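Section 3: Setting out your small things
January
By Toshio Kudo

By now you should have wiped down your benchtop and let it dry, and you've probably got a little pile of odds and ends waiting off to one side. This section of the Pollix guide is for the things that live on a desk or counter and never quite settle anywhere: pens, earbud cases, little caps and clips, and the light blue rounded piece that so many of our readers like to keep within reach. Take your time with it, and put the kettle on first if you like.

Before you start

Clear the things you don't use every day into a drawer. Keep a soft dry cloth handy, and a shallow dish for anything you can't put a name to. If your counter has a speckled finish, lay a plain sheet of paper down while you sort. Tiny parts have a way of vanishing against the specks, and I've spent many a happy evening on my knees looking for one (it was on the counter the whole time).

Setting out the larger pieces

1. Stand your pen holder in a back corner. A corner keeps it clear of your elbows, and the pens can lean whichever way they please without getting in front of anything else.

2. Put back only the pens that still write. Try each one on your sheet of paper - a couple of good ones will do you much better than a cupful of duds.

3. Pick up the blue piece by its sides, using a light and even hold, and set it down near the middle of your space. You can shift it later on. 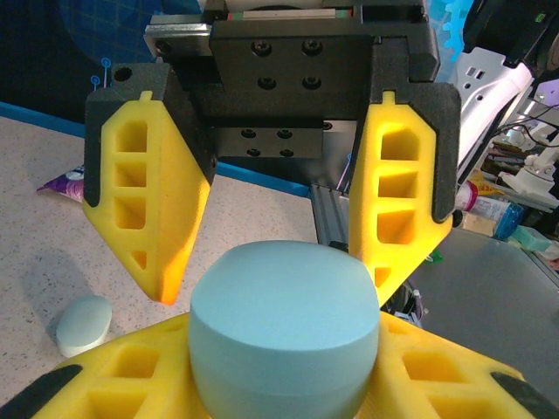

4. Leave a hand's width, some 100 mm, between the blue piece and whatever you place beside it. This is the gap I use at my own desk, though people with smaller counters get by perfectly well with less.

Caution: Don't squeeze soft or delicate items to test how firm they are. A fingernail mark can be there for good.

Setting out the small pieces

5. Tip the contents of your dish onto the paper and spread them out with a fingertip. Put anything with sharp corners to one side so it doesn't scratch its neighbours.

6. Choose one spot for your earbud case and stick to it. Close the lid before you set the case down, and keep it towards the front, where you'll see it on your way out the door.

7. Gather any loose white plastic bits together. White on pale stone is hard to spot, so these do best in a dish of a darker colour.
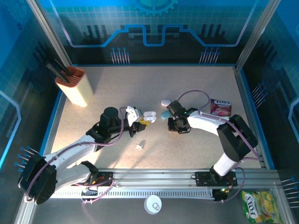

8. Go back over the counter once with your dry cloth, lifting each thing and returning it to its place as you go. You'll find you start to learn the layout by hand, and after a week or so you won't have to think about it at all.

Note: If you're following the Nomura layout from Section 2, swap steps 6 and 7. The small dish goes down first in that one, and everything else is measured from it. The layout card is marked 1802 in the bottom corner, in case yours has been shuffled in with the others.

Moving things later

9. Move one piece at a time, and live with the change for a day before moving the next. I know how tempting it is to sweep the lot aside and begin again!

10. Rounded things want a bit of extra care when they're lifted. Bring them straight up, carry them low over the counter, and wait until they've stopped rocking before you let go.

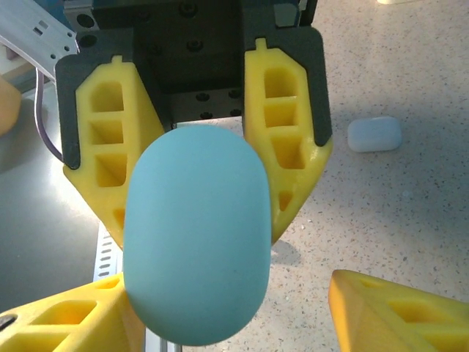 Can I keep a rounded piece standing on its end?

It depends on the piece and on your counter. If it wobbles when you take your hand away, lay it on its side or rest it in a shallow dish, well back from the edge.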